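Chapter 2
Allocating shared facilities in university sport

2.1 Scope of the chapter

Most university sports departments own fewer facilities than their clubs would like to use. A hall, a pool or a floodlit pitch can be used by one group at a time, or by a small number of groups under stated conditions, and the demand for it is concentrated in the early evening of teaching weeks. The department must therefore decide who has the space, for how long, and on what terms. This chapter deals with the rules by which such decisions are made. It doesn't deal with the building or financing of facilities, which are the subject of a later chapter, or with the hire of university grounds to commercial promoters.

The term allocation is used for the periodic award of recurring slots, normally once per term. The term booking is used for any single use of a facility, whether or not it arises from an allocation. The two are often confused in departmental paperwork. A club which holds the Tuesday evening slot in the main hall has an allocation; the individual evenings are bookings made under it, and each can be cancelled, moved or charged for without the allocation itself being disturbed.

A third term, priority, describes the order in which competing requests are considered. Priority may attach to a category of user (teaching, performance squads, recreational clubs, external hirers), to a category of use (fixtures, training, trials, social events) or to a combination of these. The reader should note that a high priority confers no right to a slot. It determines only when a request is read in relation to others.

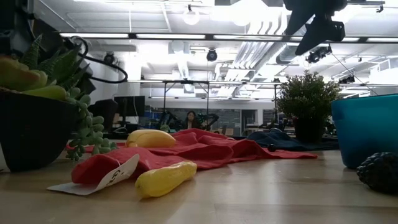 Figure 2.1 Crumpled red cloth and a dark pot of artificial fruit on a light wooden table.

2.2 The unit of allocation

Before any slots can be awarded the department must fix the unit in which they are measured. In indoor halls the usual unit is a period of 90 minutes, which allows for a session of ordinary length with time for equipment to be put up and taken down. Shorter units raise the number of clubs that can be accommodated but also raise the share of each evening lost to changeovers. Longer units suit sports with heavy equipment, such as trampolining, and are wasteful for those with none.

Changeover time should be stated in the allocation and should fall inside the unit. Where it is left unstated, outgoing clubs tend to treat the whole period as playing time and incoming clubs arrive to find the floor occupied. Disputes of this kind make up a large part of the complaints received by duty managers, and most are avoided by a single sentence in the conditions of use.

Pitches present a different difficulty. A grass pitch has a capacity set by wear as well as by the clock, and this capacity falls in wet months. An allocation on grass is accordingly conditional: it is a right to use the pitch if the grounds staff declare it fit, and it lapses for the day if they don't. Artificial surfaces are less sensitive and may be allocated in the same way as a hall, subject to frost.

2.3 Three methods of allocation

Historical allocation. Each club keeps the slots it held in the previous year unless it gives them up. The method is cheap to run and gives clubs a stable timetable, which matters for coaches employed elsewhere during the day. Its weakness is that new clubs can obtain only what existing clubs don't want. In a department where membership shifts quickly between sports, historical allocation will after a few years bear little relation to demand.

Points-based allocation. Each request is scored against published criteria and slots are awarded in descending order of score. Typical criteria are paid-up membership, competitive level, attendance in the previous year, and the absence of any suitable alternative venue. The weight given to each criterion is a matter of policy. A department which weights membership heavily will favour large recreational clubs; one which weights competitive level will favour a small number of performance squads.

Negotiated allocation. Club officers meet under a chair appointed by the department and settle the timetable between them, with unresolved cases decided by the chair. The method draws on knowledge the department lacks, for example that two clubs share many members and should not train at the same hour. It is slow, and it tends to reward officers who have done it before.

Few departments use any of the three in a pure form. A common arrangement retains historical allocation for a core of slots, applies points to the remainder, and permits exchanges by agreement once the draft timetable has been issued. Adjei refers to this as layered allocation, and the term is used in the remainder of the book.

2.4 The Sarcombe timetable

The sports department at Sarcombe serves a registered club membership of 2,000 and operates one main hall, one smaller hall and a floodlit artificial pitch. Until its rules were revised, the department worked on a purely historical basis. Eldana Lemma, then facilities manager, found on examining the entry records that several peak slots in the main hall were held by clubs whose attendance would have fitted comfortably in the smaller one, while the Narkell women's futsal club, formed too recently to hold any slot of its own, was training at a school outside the town.

The revised rules, drafted by Lemma with the clubs officer, Tsion Wako, had the following features.

(a) Each club nominated one core slot, which it kept without scoring.
(b) All other peak slots were returned to a common pool in July and scored against four criteria.
(c) Any slot left unused on 2 occasions in a term without notice was forfeited and re-offered.
(d) Exchanges between clubs were allowed after publication, provided that both signed the form and the department entered the change in the booking system.

Feature (c) attracted the strongest objections. Clubs argued that injuries and away fixtures made occasional absence unavoidable. The department's position was that the rule penalised silence only, absence with notice carrying no consequence. In practice the rule was applied seldom, but the number of notices received rose sharply, and the released periods could then be offered for casual use.
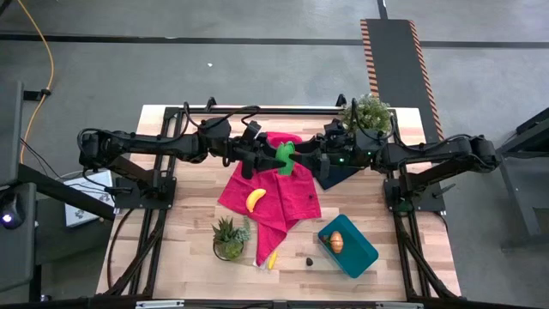
Feature (d) caused more work than had been foreseen. Exchanges were agreed between officers by telephone and never recorded, with the result that the booking system, a package named Kallo, showed one club in the hall while another was playing in it. Insurance and key-holding records are drawn from the same system. The department therefore added a condition that an unrecorded exchange was void, and that the club named in the system remained liable for the space.

2.5 Treatment of fixtures

Training slots recur and can be settled before term. Fixtures can't, as their dates depend on league organisers and on the other side. Most departments reserve one afternoon a week for fixtures and keep it out of the pool altogether. Where a fixture falls outside the reserved time, a rule is needed to decide whether it displaces training.

The simplest rule gives every fixture precedence over every training session. It is easily understood but exposes clubs sharing a hall with a busy competitive squad to repeated loss of their slot. The Vukadinović rule, which takes its name from the handbook in which it was first set out, limits this by allowing each fixture-playing club a fixed number of displacements per term, after which it must find another venue or rearrange. The displaced club is credited with a period of equal length, to be taken within the same term.

Spectators add a further condition. A hall licensed for up to 200 persons under one seating plan may be licensed for considerably fewer with the seating retracted, and the plan in force must be known before the fixture is confirmed. The responsibility lies with the department and shouldn't be delegated to the home club.

2.6 Records and review

An allocation scheme can be reviewed only if its results have been recorded. The minimum record comprises the requests made, the scores given, the slots awarded, and the attendance at each booking. Attendance figures supplied by clubs are unreliable in both directions. Gate or card-entry data should be preferred where available, with spot counts by duty staff where they aren't.

Feyisa distinguishes between review of outcomes and review of criteria. The first asks whether the published rules were correctly applied and should take place every term. The second asks whether the rules themselves are suitable, and should take place less often, since clubs plan their coaching contracts and subscriptions on the assumption that the basis of allocation will hold for at least a full year.

Appeals are a separate matter. An appeal should be open only on the ground that the rules were misapplied or that a material fact was overlooked. The person hearing it must have had no part in the original scoring. At Sarcombe this function was given to Saron Assefa, whose post lay in the registry and who had no line of responsibility to the sports department. Section 2.7 sets out a model appeals procedure, and section 2.8 works through the scoring of a sample set of requests.

Related chapters
Governance of student sports clubs
Charging policies and external hire
Grounds maintenance and pitch capacity
Officials, stewards and duty managers
Financing new facilities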